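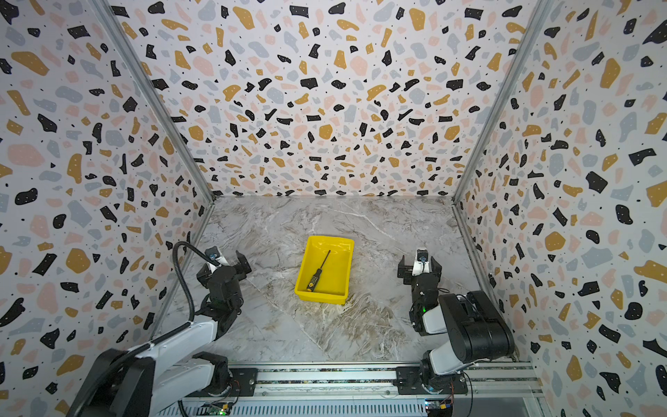
Konstantinidis wrote back after the last report that the back pay should have reached retired staff before serving staff, and that the order was wrong from the start. We have changed the order for the second batch.

August
By the Payroll Revision Desk, Kirnstead
Print | E-mail

Progress on the cost-of-living allowance revision, Kirnstead district employees

The new allowance rate has been loaded for 98 percent of serving employees. The rest are on deputation to Vetitz, and their service books have not come back. Pay slips for August show the revised rate on its own line, with arrears listed below it.

Arrears are being paid in 2 installments. The first went out with the July salary. Employees in the old pension plan get theirs as a credit to the provident fund, and those in the newer plan get cash less the usual deduction.

Drular, the payroll software, rounded half amounts down in the first run. Eight offices were affected. The difference was small and was added to the next bill.

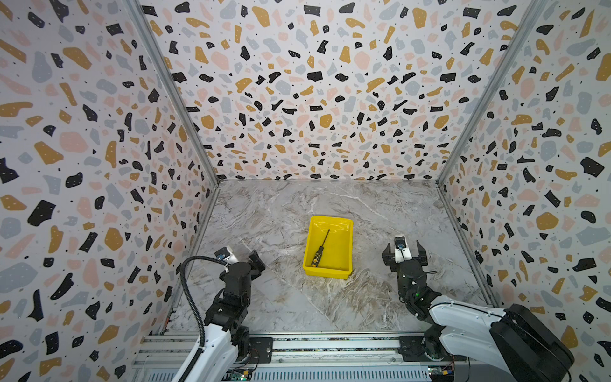 Will part-time teachers get the new rate? Their order is separate and is still with the finance office, so they stay on the old rate for now.

Still open: the Vetitz service books, the pensioner list for the second batch, and a revised ready reckoner for drawing officers. We ask that the money set aside for data entry be carried over to the next quarter.

Print | E-mail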